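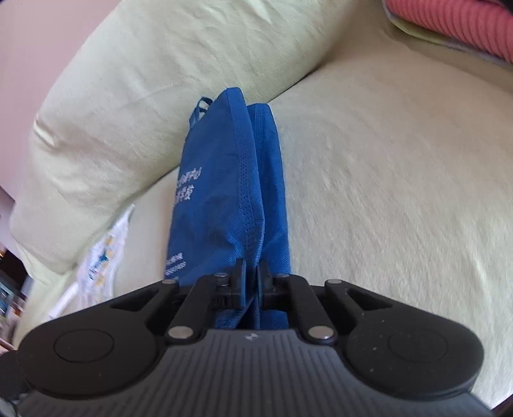 Speaker notes, Cadville session, deformables track
Talk: Collecting folded-bag demonstrations in homes
Speaker: Mekdes Belay
Version 2024-01-05

Slide 1. Title. Leave up while people sit down. Credit Tolera Woldegiorgis for the collection protocol and Märta Sjöberg for the labeling tool. Time for the whole talk is 19 minutes plus questions.

Slide 2. Scope. One object class: non-woven fabric shopping bags, folded. One tool: hand-held two-finger gripper with a camera on it. The person does the task, the policy learns from the view and the recorded hand path. No arm in the home at any point.

Slide 3. Why this class. A folded non-woven bag keeps its shape for a while and then lets go of it. Stiffer than a T-shirt, softer than a carton. The material creases and the crease stays. Grip low on the bundle and the top leans. Grip at the middle and the two halves open. Both cases are in the set on purpose.

Slide 4. Task definition. Approach, close, lift, transfer, release. An episode starts with the gripper open and the whole bag in view. It ends with the gripper open and clear of the bag. Anything that starts already closed gets trimmed or thrown out. Meron Tefera will object that trimmed episodes are still useful for the transfer stage. She is right, and we keep them in a separate folder.

Slide 5. Surfaces. Say this slowly, it was the main source of error in the June round. Sofas and bedding are not tables. The fingers push into the pile before they meet the bag, and the height at which contact starts changes with pressure. Collectors were told to come in shallow and let the lower part of the bag enter between the fingers. Where two cushions meet, the bag can be stood in the gap and leaned on the softer side. Good starting pose, hard to reach by chance, so it is set by hand.

Slide 6. Variation per home. 50 episodes per home, 8 starting poses. Change the pose between episodes. Do not tidy the background. Other bags, clothes and shelf contents stay where the household left them. The first Valta batch was collected on cleared furniture and the policy did badly as soon as a second bag was in view.

Slide 7. Labels. Three fields only:
grip location (low, middle, top)
fold state at close (held, partly open, open)
handle loop (free, tucked, caught)
The last one was added by Nighat Lashari after review. A loop that sticks out can hook a finger on release. The episode looks fine until the final second.

Slide 8. Printed text and seams. Expect a question. White print on a saturated bag is a strong visual feature, and so is a dotted weld line. The model may track the print and lose the bag when the print is folded under. We vary which panel faces the camera. We do not mask the print.

Slide 9. Results table. Read the row labels, skip the digits. Point at the gap between "low" and "top". Do not claim anything about woven bags.

Slide 10. Open items. Camera view is blocked by the bundle when the grip is low and the bag is tall. Dust on the pads: wipe between homes, add to the Joltano checklist. Next round splits lift and transfer into separate files.

Backup slide. Trim rules, full text. Show only if asked.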